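Ticket: Delegate registration, Lomgate Regional Conference
Opened: 01/12/2023
Opened by: Kelly Toledo, Constituency Secretary, Pustside
Assigned to: Party Membership Systems
Priority: High
Status: Resolved

Reported issue

The Pustside constituency office is unable to submit its delegate list for the regional conference. The form accepts the names and then returns the message "Branch not in good standing." The branch paid its affiliation fee of 400 in June and holds a receipt signed by the regional office. Four delegates are affected. The chairman has asked that the matter be settled before the list closes, as the delegates are entitled to vote in the election of regional officers.

Steps taken

The form was submitted again from a second account, with the same result. The receipt number was checked against the regional ledger and found to be correct.
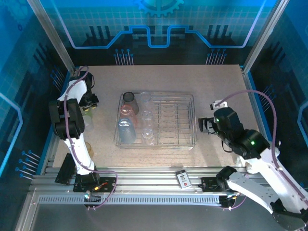 Sirkka Mäkelä replied that the fee had been posted to Dantas, whose branch code differs from Pustside's by one digit, and that the standing of both branches would have to be corrected together. She asked that no further lists be submitted in the meantime.

Resolution

The payment was moved to the Pustside account with the written approval of the Regional Treasurer, Tamás Orbán. The Dantas branch has been informed that its own fee remains due. The delegate list was then accepted in full, and accreditation letters have been issued to all four delegates.

Ticket closed by Simone Guerra. Any objection to the list should be sent in writing to the Regional Elections Office within five working days.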